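Novard moves 27 housekeeping staff to hand-held gripper work at Skitby site

Facilities services company Novard has reassigned 27 employees at its Skitby site to a program in which cleaning and room preparation tasks are carried out by hand with instrumented grippers, and the resulting recordings are used to train robots for the same duties. The company confirmed the change in a notice to staff in May and presented the first results at an open meeting on Friday.

Under the program, employees who formerly prepared guest rooms and common areas now spend part of each shift performing those tasks with a gripper held in each hand. Table setting, the placement of dishes and the clearing of surfaces were the first duties to be covered. The folding of towels and bed linen was added later, after employees reported that the original finger pads did not hold thin fabric well enough for regular use.

The equipment is supplied by Kozan, which also maintains it on site. The recordings are processed by Sekach, a software firm that has worked with Novard on scheduling and inventory systems in the past. Novard remains the employer of all staff taking part, and no positions have been transferred to either supplier.

According to the notice, the site has completed 207 hours of accepted recordings. Recordings are rejected when an object is dropped, when a hand enters the work area in place of the gripper, or when the task is finished in an order different from the one on the task sheet. Rejected recordings do not count against an employee's performance review. That provision was absent from the first draft of the program terms and was added at the request of the staff council.
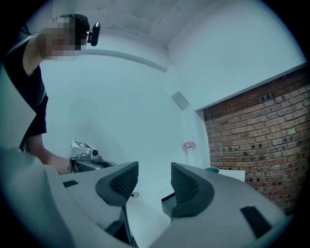 The working day has changed in several respects. Shifts that were organized by floor and room number are now organized by task, and employees rotate between recording work and ordinary housekeeping every 2 hours. The original plan called for longer periods of recording. It was shortened after the trial phase, when a number of employees complained of soreness in the wrists and forearms. Novard has since made a physical therapist available at the site on one morning each week.

The pace of work is also different. Housekeeping staff are accustomed to preparing a room against the clock, and the training supervisors have had to ask them to slow down. Task sheets call for steady movements and a clear pause before an object is released. Several employees told the Friday meeting that the slower pace was welcome, while others said that they found the repetition tiring and preferred to return to full-time room preparation. Transfers in either direction may be requested at the end of each month.

Pay for recording shifts is set one grade above the standard housekeeping rate. The staff council has asked that the higher rate be made permanent for employees who complete the full training course, whether or not they continue to be scheduled for recording. The company has agreed to discuss the matter but has made no commitment.

Questions at the meeting centered on what will happen once robots are able to perform the recorded tasks without assistance. Novard stated that 3 robots are expected at Skitby for supervised trials, to be used at first in dining areas outside meal hours. Employees who have taken part in the recording program will be offered first choice of the supervisory posts. The company declined to give a figure for overall staffing after the trials and said that a decision would depend on their outcome.

The staff council described that answer as insufficient. In a written response distributed after the meeting, it called for a guarantee that no housekeeping position will be cut while the trials are under way, and for written rules on how long recordings are kept and who may view them. The present terms require that faces be obscured before any material leaves the site, but they set no limit on storage.

Novard said that revised terms on the storage of recordings would be sent to the council for comment before the robots are delivered. Employees with questions about scheduling, pay grades or transfers are asked to contact the site personnel office, which is open to all shifts until 6 p.m.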